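Home | Forums | Teaching by Demonstration | Members | Search

Thread: Hand-held grippers or remote control for lidded boxes

k_shemweta
Colleagues at Skarnari are asked to note that demonstrations for the box task are now given with hand-held grippers. Remote control remains available on request. The target is 50 accepted demonstrations per operator. 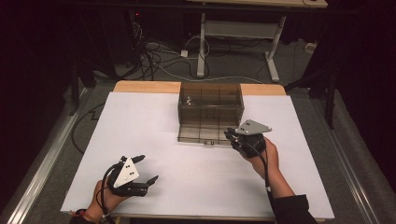
Hand-held grippers at the tinted box, front panel open.

d.engelhardt
I must record a reservation. With remote control, the operator is bound by the reach of the arm. A person holding the grippers is not, and may turn the wrist in ways the arm cannot follow. At Tenthorpe we rejected 46 demonstrations on those grounds.

Manon Paquette
Were those rejections spread across all operators? Ours fell almost entirely on two new starters, and further instruction resolved the matter.

d.engelhardt
They were spread across the whole group. I do not consider it a question of training.

s_rawashdeh
I would support the hand-held method for lids and flaps. Under remote control our operators tended to push too hard, as they could not feel the panel resist. The reach check may be run afterwards.

d.engelhardt
Afterwards is too late if the session has ended. I would ask that the check be run after every tenth demonstration.

k_shemweta
That is acceptable. The instructions will be amended under item 2172.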